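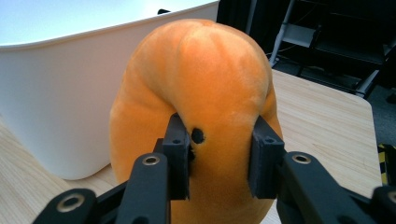 Orange plush toy, velvety pile.

Cleaning and Storing Shared Toys at the Chambi Family Library

These instructions apply to all staff who receive returned toys at the Chambi branch. Begin the procedure as soon as the return desk closes at 4:30 p.m.

Step 1. Check the tag number against the loan list. Plush items are numbered 179 to 191. Items with a missing tag go to Rigoberto Marulanda at the front office.

Step 2. Inspect seams, eyes, and stuffing. Press each seam between two fingers. Set aside any toy with an opening, however small.
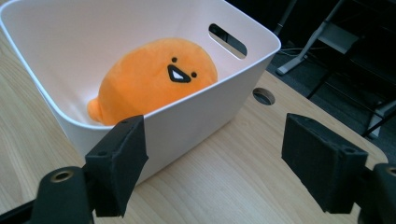

Step 3. Sort the toys by cleaning method. Machine-washable items go in a mesh bag on the gentle cycle. Surface-clean items are placed in a smooth white plastic bin with a handle cutout, one toy to a bin, so that pile fabrics do not pick up lint. Do not stack bins until the toys are fully dry.

Step 4. Mix one capful of Flenura fabric soap into a quart of lukewarm water. Dampen a white cloth, wring it out well, and wipe the toy in one direction. 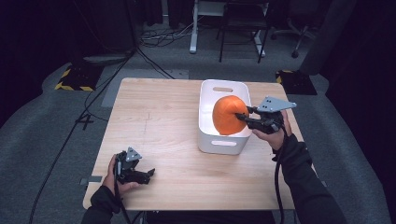
Repeat with a second cloth and plain water. Leave the toy on a drying rack overnight, and turn it once before leaving the building. Toys that still feel damp in the morning remain on the rack.

Step 5. Wipe the work surface with Sundero table cleaner and dry it along the grain. 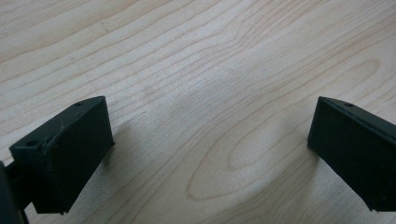 Light wood tabletop with oval grain figure.

Step 6. Record the cleaning on Form 642 and return the toy to its shelf. Forms are kept until the February inventory.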